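Foro Casa y Taller > Muebles y almacenaje > Armario blanco con puerta de rejilla en el altillo: ¿quito la puerta o la dejo?

gwil_rowlands
Buenas tardes a todos. Escribo desde un piso con altillo y pido disculpas por mi español, que aprendí ya de mayor y todavía traduzco algunas cosas en mi cabeza.

Tengo una duda sobre un armario alto de color blanco. En la parte de arriba tiene compartimentos abiertos, en dos filas de dos, y a la izquierda de ellos una puerta estrecha con un panel en forma de arco, con malla gris y un adorno ondulado debajo. El armario está arriba, cerca de la barandilla negra, y desde allí se ve la planta baja. 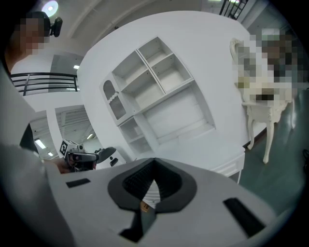
El armario en el altillo, con la puerta de rejilla a la izquierda de los huecos.

Mi problema es el siguiente. Los huecos abiertos me gustan mucho para los libros y las cajas pequeñas. La puerta, en cambio, me parece de otro mueble. El arco y la ondulación son bonitos, pero el resto es de líneas rectas, y la barandilla también. He pensado en tres soluciones:

Quitar la puerta y dejar todo abierto.
Cambiar la malla por un panel liso pintado de blanco.
No tocar nada y acostumbrarme.

Mi presupuesto es de 500 pesos, así que no busco un carpintero. ¿Qué harían ustedes?

citlali_m
Hola, Gwil, bienvenido. Tu español se entiende perfecto.
Yo no quitaría la puerta por nada del mundo. Ese arquito es lo único que tiene gracia en el mueble, perdón por la franqueza. Si quitas la puerta vas a tener otro hueco más que ordenar, y los huecos abiertos juntan polvo que da gusto, más todavía en un altillo.

hermenegildo.x
No estoy de acuerdo con Citlali. La malla también deja pasar el polvo, y encima hay que limpiarla con brocha. Yo tuve un trastero con puertas de malla y acabé poniendo panel liso en las 2. Quedaron muy bien y en una tarde estaba hecho.

citlali_m
Pero la malla ventila, Hermenegildo. Si guarda ahí ropa de cama, la va a agradecer. En un panel liso se encierra el olor.

hermenegildo.x
¿Y quién ha hablado de ropa de cama? Dice libros y cajas.

gwil_rowlands
Es culpa mía, no lo expliqué. Libros y cajas van en los huecos abiertos. Detrás de la puerta guardo mantas – las uso en febrero y el resto del año estorban.

citlali_m
Mantas. Gracias. No digo más.

yesi_jaramillo
Antes de decidir, mira cómo está sujeta la malla por dentro. En algunos muebles va con grapas y un listoncito, y se saca sin romper nada. En otros va metida en una ranura y entonces hay que desmontar el marco, y ahí ya no te metas.
Otra idea: tela de algodón blanco por detrás de la malla. Se conserva el arco, no se ven las mantas y el aire sigue pasando. Se fija con cinta de doble cara y la quitas para lavar.

hermenegildo.x
Lo de la tela me parece razonable, aunque a mí la cinta se me despega siempre con el calor. Mejor una varilla fina arriba y otra abajo.

refugio_b
Llego al tema por la barandilla. ¿El armario está fijado a la pared? Un mueble alto en un altillo, cargado de libros arriba, me pone nervioso. Pasa los libros pesados a la parte baja y ponle 2 escuadras. Lo de la puerta es cuestión de gustos, esto otro no.

gwil_rowlands
Refugio, tiene usted razón y me da un poco de vergüenza. No está fijado. La pared suena hueca cuando la golpeo. ¿Sirven los tacos normales?

refugio_b
Si suena hueca, seguramente es tablaroca, y los tacos normales no sirven. Busca un montante y atornilla ahí. Si no coincide con el mueble, anclajes de mariposa, respetando el peso que marque el paquete. Y tutéame, que no soy tan viejo.

citlali_m
Con 500 pesos te alcanza para las escuadras y la tela. Yo compraría la tela en retazos.

gwil_rowlands
Muchas gracias a todos. Esta semana compro las escuadras y miro la malla por dentro, como dice Yesenia. La puerta se queda por ahora. Hermenegildo, voy a probar con las varillas, pero si quedan mal vuelvo aquí a quejarme.

hermenegildo.x
Quéjate lo que quieras. Sigo pensando que el panel liso era mejor.

yesi_jaramillo
Gwil, lava la tela antes de cortarla, que el algodón encoge.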